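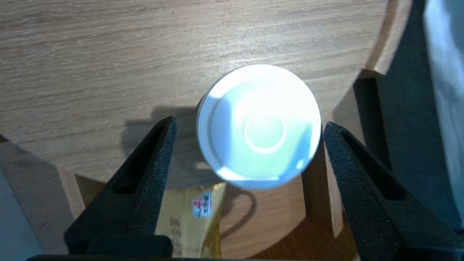 Manipulation in Practice
Handout 5: Notes for the Larwood open day

Read these before Saturday. The bus leaves from the north lot at 8:15 a.m. and the first demonstration starts at 9:30. Bring a pencil and the worksheet from Handout 4. Bags go in the lockers by the front desk.

What you will see

Larwood runs three stations during the open day. You will spend most of the morning at the second one, table clearing. The other two (bin sorting and drawer opening) are short and you can visit them in any order after lunch.

At the table clearing station an arm picks up dishes one at a time and puts them in a rack. The arm has a parallel gripper with two fingers and a small camera at the wrist. The operator for our group is Tormod Eide, who also wrote the setup notes we used in week 3. He will run the task first by teleoperation and then with the learned policy. Ask him questions between runs, not during them.

Why saucers

A mug has a handle and tall sides, so there are many places to grip it. A saucer is low and wide, and when it lies flat there is very little space under the rim for a finger. Three ways of dealing with this came up in lecture:

1. Slide the saucer to the edge of the table and grip the part that hangs over.
2. Press down on one side so the other side lifts, then close on it.
3. Close the fingers across the full width, if the gripper opens far enough.

The third is the simplest to program but it limits you to small plates. On a smooth glaze it also depends on friction at two small contact areas. If those contacts are off center, the saucer can turn about the line between them. Look back at the first picture in this handout: a finger on either side of the saucer, and the saucer tilted. On your worksheet, sketch the contact line and mark which way gravity would turn the plate if the grip were a little too high or too low.

Wrist camera

There will be a monitor next to the station showing the wrist view. Points to watch for:

Glare. White glaze reflects the overhead lights and parts of the plate lose detail. Edge detection suffers first.

Size. The fingers are close to the lens and take up a lot of the view. When the gripper holds something, the object hides much of what is under it.

Motion blur. The wood grain of a tabletop is useful for judging this. If the lines smear, the arm was moving during the exposure.

Background. The camera sees past the table edge, including the floor and whatever is on a lower shelf. A policy trained with one background may do worse with another. Stallby, the group that collected the training set, recorded 800 episodes and changed the items around the table every 20 episodes for this reason.

Grip force

The controller closes until it reaches a set force and then holds position. Tormod will lower the force in steps until the saucer slips, over a foam mat. Write down the setting at each step. We will compare your numbers with the values in the Sepúlveda reading, where the finger pads were softer.

To hand in

One page, due at the start of the next class:

a) Your contact sketch.
b) The force table.
c) One failure you saw, with the point in the task where it began. "It dropped the plate" is not enough. Say whether the trouble began in the approach, the grasp, the lift or the placement.
d) A short paragraph on whether a second, fixed camera would have helped in that case.

If you cannot make the trip, use the recorded session from the Prikoritz lab, linked on the course page. The questions are the same, but skip part b.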